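3. Collection and Sorting of Small Electronic Waste

3.1 Study area and collection points

The study took place in Hollis, a mid-sized town served by one municipal recycling yard and a network of smaller drop-off points. Before the study began, residents who wished to dispose of old electrical goods had two choices. They could drive to the yard during opening hours, or they could pay for a bulky-waste pickup. Both were used mostly for large items such as washing machines and refrigerators. Smaller goods were rarely seen at the yard, and earlier work by Magsi and Virk had suggested that many of them were being stored at home for long periods after they stopped being used.

Four additional drop-off points were opened for the study. One was placed at the public library, one at a supermarket on the Eresska road, one at the bus station, and one in the entrance hall of an apartment block owned by the town. The sites were chosen to differ in foot traffic, in parking, and in the type of housing nearby. Each was open for the same hours and carried the same printed sign, which listed accepted goods in plain words. The wording of the sign was tested with a small group of residents beforehand, and the phrase "end-of-life equipment" was replaced with "old electronics" after several readers took the first to refer to medical devices.

3.2 Recording procedure

Every item left at a drop-off point was given a paper tag and entered in a log on the day it was received. The log recorded the site, the type of item, its weight, and whether a power cord or charger came with it. Donors were invited to fill out a short card stating how long they had kept the item after last using it and why they had chosen to bring it in. Completing the card was optional. No names or addresses were collected.

In total, 1,645 items were logged. Of these, 214 came with a completed card. The low return rate limits what can be said about motives, and the card data are used below only to support patterns that also appear in the log. Cards were most often left blank at the bus station, where donors tended to be in a hurry and there was no flat surface to write on. A shelf was added in December, too late in the study to affect the results.

3.3 Sorting categories

Items were sorted into seven categories: computers, displays, phones, kitchen goods, audio equipment, power tools, and other. The last of these was larger than expected and included items that donors did not clearly think of as electronics, such as singing cards and battery-powered toys. Sorting was carried out by two members of the team working separately. Where they disagreed, a third member (Farooqui) made the final decision. Most disagreements concerned items with more than one use – clock radios with phone docks, for instance, or displays with built-in speakers.

Computers were treated differently from the other categories. A desktop machine is in effect a container of separate parts, and its value to a recycler depends heavily on which of those parts are still inside. Memory and storage drives are often taken out by the owner before disposal, the first for reuse and the second for reasons of privacy. For this reason the desktop cases (Figure 4) were opened and their contents listed before weighing, and the presence or absence of a drive was entered in a separate column.
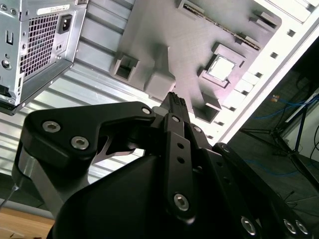 Figure 4. Interior of a desktop computer case, with a black gripper in the foreground.

Laptops were not opened. The time needed to do so without damage was judged too great for the purposes of the study, and the batteries in some older models called for handling conditions that the sorting room could not offer. Their weights are therefore reported as received.

3.4 Differences between sites

The supermarket site received the heaviest items, as might be expected of the only location with parking directly beside the door. The library received more phones and small audio goods. Staff there reported that donors often asked whether their data would be erased, a question that the sign did not address and that staff had not been trained to answer. Awan has described the same concern in his survey of rural collection schemes, where it was a common reason for keeping an old phone at home.

The apartment block produced the steadiest flow over the study period, with little change between weekdays and weekends. Sandhu has argued that distance matters less to residents than whether a drop-off point lies on a route they already take. The present results are in line with that view, although the design does not allow the two effects to be separated. The apartment site was both close to its users and on their daily path.

3.5 Limitations

Three limits should be kept in mind. First, the study covered a single town, and its housing mix is not typical of the wider region. Second, the log counts items and not donors, so a single household clearing out a basement may account for many entries. Third, the supermarket site was closed for part of the study while its entrance was being rebuilt, and no attempt has been made to correct for the lost days. Weights by category and site are given in the appendix.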